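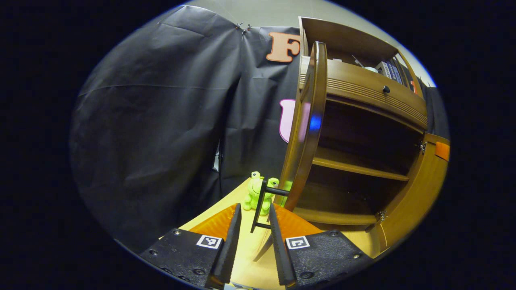 Datasets / Manipulation / Household

Tarkley Tabletop Chores: README and data card

Maintained by Amparo Carrasco and Baltasar Villanueva
Current release: January

Summary

Tarkley is a set of 2,000 short demonstrations of tidying-up work, performed by people holding a two-finger gripper. The chores are small ones: putting toys in a cupboard, shutting a door, pulling out a drawer, standing a book back on its shelf. We collected it to find out how much of this a trained policy can do without help. Our answer so far is some of it, on a good day, with the furniture where the policy expects it.

If you came from the Imden project page, please read the section on results before quoting the number at the top of that page. It is correct, and it leaves a lot out.

What is in it

2,000 episodes, one folder each
43 household objects, mostly soft toys, books and small kitchen items
Wrist-view fisheye video, gripper width and estimated hand pose
A one-line task instruction in plain English
A success flag, set by the person who did the demonstration

The cupboard episodes are the largest group. The unit is wooden, with a curved door, a drawer with a small round black knob, and an open cubby on top where books stand. Two green plush frogs start out on the tabletop, and a thin black metal stand is between them and the gripper. A person gets a frog past that stand and onto a shelf without thinking about it. Every policy we have trained has had to be taught it the slow way.

The success flag is generous. Demonstrators were told to mark an episode as good if the object ended up inside, so a frog lying on its face with a foot over the shelf edge counts. We went back through 200 episodes with a stricter rule (upright or flat, fully inside, door able to close) and the labels are in strict_labels.csv. The rest have not been redone and probably won't be.

Results, and what they are worth

We trained a baseline called Miranda on the full set and ran 200 trials of the cupboard task on a real arm. 130 were successes under the generous rule. That is the number on the project page.

Now the parts that didn't fit there. All of those trials used the same cupboard as training. The door began open in every one of them. A person reset the table each time, which took longer than the robot's attempt in many cases. When we began with the door shut, Miranda mostly pushed at it. We stopped that test early and don't report a rate.

Plush toys are also about the kindest thing you can hand a robot. They squash, they don't roll far, and a bad grip still tends to hold. Please don't read a frog result as a mug result, and certainly not as a wine glass result.

So can a machine tidy a child's room yet? Not from this evidence. It can move a soft toy from a table to a shelf, slowly, in a setup we arranged for it – and somebody has to stand there.

Known problems

The fisheye view bends straight edges, especially near the border. Undistort the video if your method cares about geometry. The calibration file is in /calib.

The open door can hide an object that sits behind it. Some instructions name a toy that is only partly visible in the first image. We left these in, as real rooms are like that.

Dark backgrounds are common in the cupboard group. We don't know how well anything trained on them carries over to a busy kitchen, and early signs are poor.

Pose tracking drops out in nearly 43 episodes. They are marked pose_ok = 0. Don't train on them.

Suggested use

Good for: pretraining, comparing grasp policies, studying clutter and partly hidden objects.

Not good for: claims about homes, claims about saving anyone time, or product demos. We have already asked one group to take down a slide.

Getting the files

The archive is mirrored at Nirnovbridge. Run fetch_tarkley.py with the --small option to get only the 200 strictly labeled episodes, and look at those before you download the rest.

Corrections

Open an issue with the episode number and what you think is wrong. Baltasar handles labels, Amparo handles calibration and pose. If you have run any policy on a closed door and it worked, send us the uncut video – we would like to see it.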